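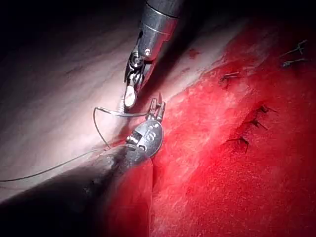
Section: Workshop Practice

Chapter 11
Building a Two-Arm Model for the Shared Workshop

The earlier chapters dealt with single joints and with the motors that drive them. The present chapter applies that material to a complete project: a pair of small arms, each ending in a jointed wrist and a set of jaws, built on an ordinary bench by persons with access to hand tools and a drill press.

The design follows surgical instruments in one respect. The motors remain at the base, and movement is carried along a long, narrow shaft to small pulleys at the wrist. Where two such instruments must handle a curved needle and its thread within a small space, a bulky wrist would block both the work and the view of it. The same limit applies to the model, although its tasks are confined to cloth and foam. The model is a teaching aid and must not be used on any living thing.

The version set out in these pages was prepared by Nelly Apaza and Wilmer Mamani at the Cabrera workshop. Their parts list contains 38 items, and the shaft of each arm is cut to 582 mm. Builders who choose a shorter shaft should recalculate the cable lengths given in Table 11.2 before cutting.

Readers should have completed the cable exercises in Chapter 10. They will also require a bench vice, a set of small screwdrivers and a clear working surface at least 70 cm deep. Section 11.1 covers the marking and cutting of the shafts. Assembly of the wrist begins in Section 11.2, and the jaws are fitted in Section 11.3.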